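Home | Programs | Opinion | Student Work | Contact

Last updated: 24 January 2020

The Case for Ordinary Tasks in Student Robotics

By Thandeka Shezi, Umholm Technical College

Each January the college reviews the projects its students will carry through the spring term. This year the advanced robotics class at Umholm asked to replace its usual contest entry with a kitchen task, in which a robot with jointed hands works at a table with a toaster and sliced bread. Several members of the review panel doubted that such work deserved a full term. I believe that it does, and that other programs should consider the same course.

The contest model has served schools well. The Stisura Challenge, which our teams have entered for years, offers a clear rulebook, a fixed field and a score at the end. Students learn to meet a deadline and to work under pressure. They also learn to build for one field and one set of game pieces. Our last entry cost the department 2,000 dollars in parts, and much of what was built could not be used again once the season had closed.

A household task asks for a different kind of care. Bread gives way when it is gripped too hard. A slot leaves little room on either side of a slice. Students in the Gimeck project, as the class has named it, must decide how the fingers should approach, how firmly they should close and when they should let go. The class has set itself 500 attempts before the end of term and will record every one, including the failures. Of the first 53, most were failures, and the students' written notes on them are among the best I have read from this department.

The strongest objection came from a colleague in the Jacobs Building, who argued that a contest draws the public and a toaster does not. Attendance at our last open evening was 346, and the contest field was certainly the busiest room. Recruitment matters, and I do not dismiss the point. A college should nevertheless be careful about choosing its coursework by the size of the crowd.

There is also the question of grading. A contest supplies a ranking, while a project of this kind requires instructors to read logs, question students and judge the quality of their reasoning. That takes more staff time. The department should be given that time in the coming budget, and the panel should say so in its report.
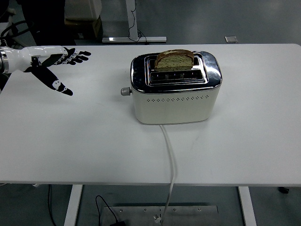
I would further ask that the contest remain open to those students who want it, as a club activity outside class hours. The two can exist side by side, provided that credit is awarded for the work that teaches the most.

This site uses cookies to remember your preferences. By continuing to browse, you accept their use.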